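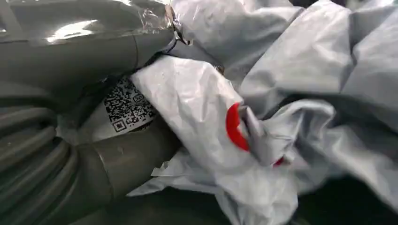 A coiled hose with ribs, and a smooth tube lying above it.

Folds, Ridges and Tubes: How a Shape Can Make Something Strong

By Deolinda Rebelo

Go and find a sheet of paper. Any paper will do, as long as whoever it belongs to has finished with it (please don't use your sister's homework, which is how I once got into a good deal of trouble). Hold it by one short edge and stick it straight out in front of you, as if you were handing it to someone. It flops, doesn't it? The far end droops down toward the floor, and no amount of stern talking will make it stay up.

Now fold it in half the long way, press the crease down with your thumb, and open it up a little so that it makes a shape like a very long, shallow letter V. Hold it out again by one end. This time it stays up! It is the same piece of paper, it weighs just what it did a minute ago, and you didn't add glue or tape or cardboard. All you changed was the shape.

I have been making paper do this for most of my life and I still get a small thrill out of it every time. Let's have a look at why it works, and then we'll go hunting for folds and ridges in the world outside, where there are a great many more of them than you might think.

What happens when something bends

Imagine a thick eraser, the big rubbery kind. If you bend it so that it makes a frown, the top has to stretch a tiny bit and the bottom has to squash a tiny bit. You can sometimes even see the wrinkles on the squashed side. Somewhere in the middle there is a part that hardly stretches or squashes at all.

Every solid thing that bends does this, including rulers, branches, bookshelves and bridges. One side gets longer, the other side gets shorter, and the material pushes and pulls against being changed. That pushing and pulling is what makes a thing feel stiff in your hands.

A flat sheet of paper is so thin that its top and its bottom are almost in the same place. They barely have to stretch or squash when it bends, so there is very little to fight against, and down it flops. When you fold the paper into a V, though, some of it is now much higher than the rest. To bend the V, you would have to stretch the high parts and squash the low parts by quite a lot, and paper doesn't like being stretched. It is surprisingly hard to do. Take hold of both ends of a strip and pull it straight if you don't believe me.

Engineers, who are the people who plan bridges and buildings and all sorts of other useful things, would say that the V has more depth. Depth just means how far it is from the top to the bottom. A deeper shape is usually harder to bend than a shallow one made of the same stuff. That's why a wooden ruler bends easily when you press on its flat side, and hardly at all if you turn it up on its thin edge and press on that.

Try it: the coin bridge

You will need two sheets of paper of the same size, two stacks of books of the same height, and a good many pennies. Put the stacks about as far apart as your hand is long, and ask a grown-up before you borrow the books. Mine were a pair of old dictionaries, one of which had 768 pages and had been holding a door open since before I moved in.

First, lay a flat sheet across the gap. Put pennies on the middle of it, one at a time, setting them down gently. My bridge held 3 before it sagged and tipped the lot onto the rug.

Next, take the second sheet and fold it like a fan. Make a narrow fold along the long edge, turn the paper over, make another fold of the same width, turn it over again, and keep going until you run out of paper. Let it open a bit and lay it across the gap so that the folds run from one stack of books to the other, like the lanes of a road. It matters a lot which way the folds go, and we'll come to that in a moment. Put your pennies on top, spread out a little.

My folded bridge held 57, and then I had no more pennies. My neighbor Vitória Valente, who is ten, tried it with her own jar, and she says hers held more than that, although she also says she used nicer paper.

If your bridge falls down early, have a look at how it fell. Very often the folds have spread out sideways, until the fan is nearly flat again. A strip of tape across the bottom at each end helps to stop the spreading. You can also try smaller folds, or bigger ones, or a second sheet glued flat on top – and if you do that last one, you have made something very close to the cardboard that boxes are made from.

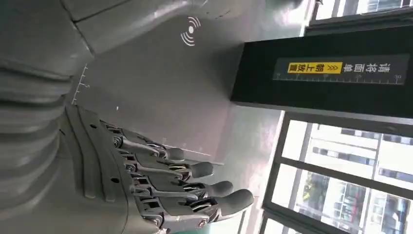
Now, about which way the folds go. Pick up your folded fan and try to bend it across the folds, the way you would snap a chocolate bar. It doesn't want to. Then turn it and squeeze it along the other direction, and it closes up like an accordion with no trouble at all. So the very same folds make the paper stiff one way and wonderfully floppy the other way. People who make things have found good uses for both.

Ridges that make things stiff

Go and look at an empty food can, one with the label taken off. Be careful of the lid, because the cut edge can be sharp. Many cans have rings pressed into the sides, going around and around like the stripes on a sock. The metal in a can is very thin, and without any rings it would be easier to dent when cans are stacked, bumped and dropped on their way to the store. The rings help the round shape stay round.

You might see something similar on a shed roof. A wavy metal roof is called a corrugated roof, which is a grand word that means it has been shaped into ridges and grooves. The waves usually run from the top of the roof down to the bottom, so that the roof is stiff in that direction and the rain has a nice row of little channels to run down. In Dundeck, where I grew up, we had a corrugated roof over the back porch, and the noise of rain on it in December was so loud that we had to stop talking and just eat our supper.

Then there is the cardboard box. Tear a corner off an old one and look at the torn edge. Between two flat sheets you'll find a wavy one, glued at the top of each wave and at the bottom of each wave. The flat sheets do the job of the stretched side and the squashed side, and the wavy sheet keeps them apart. Most of what is in there is air!

Ridges that let things bend

Do you remember how your paper fan squeezed up like an accordion? A bendy drinking straw does the same thing. Look closely at the part that bends and you will see a stack of tiny folds. When you bend the straw, the folds on the inside of the bend close up and the folds on the outside open out. The hole down the middle stays open, so your lemonade can still get through.

Compare that with a straw that has no folds. If you bend it, it holds out for a little while and then suddenly it pinches flat. That sudden pinch is called a kink, and anybody who has watered a garden with a long hose knows how annoying a kink can be.

A vacuum cleaner hose is a big cousin of the bendy straw. It has to curl around table legs, and it also has to keep from being squashed flat while air is being pulled through it. The ribs going around it are stiff rings, which hold the tube open, and the softer parts between them do the bending. So it gets a bit of both kinds of ridge in one go, and I think that is rather clever for something that lives in a closet.

Why so many things are tubes

Roll a sheet of paper into a tube as wide as a toilet paper roll and tape the edge down. Stand it on one end and set a book on top, right in the center. A tube has depth in every direction, because wherever you push from, there is always some paper on the near side and some on the far side. It doesn't have a floppy direction the way the fan did.

That is why bicycle frames are made of tubes, and flagpoles, and the legs of many chairs. Bamboo stems are hollow, and so are lots of grasses, which have to stand up in the wind without using more stuff than they can grow in a summer. Many birds have hollow bones in their wings too, with thin struts inside to keep them from buckling.

The old footbridge at Stedport has a railing made of steel tube, and my friend Arnaldo Vilela and I used to slide our mittens along it all the way over. The railing was nearly 271 feet long, or so the sign at the end told us, and I must have touched every foot of it without once wondering why it was round.

A few things to look for

Next time you go for a walk, see if you can spot a leaf with pleats in it, a seashell with ribs like a fan, a trash can with grooves down the sides, or the ridges on the bottom of a plastic water bottle. Run your finger over each one and ask which way it would be hard to bend, and which way it might be easy. If you like drawing, draw the shape of the edge, with its ups and downs, and keep the drawings together so you can try folding some of them in paper when you get home.

And if you build a coin bridge with a new kind of fold, do write down how you made it before you take it apart. I once made a beauty with slanted pleats and have never managed to fold it the same way again.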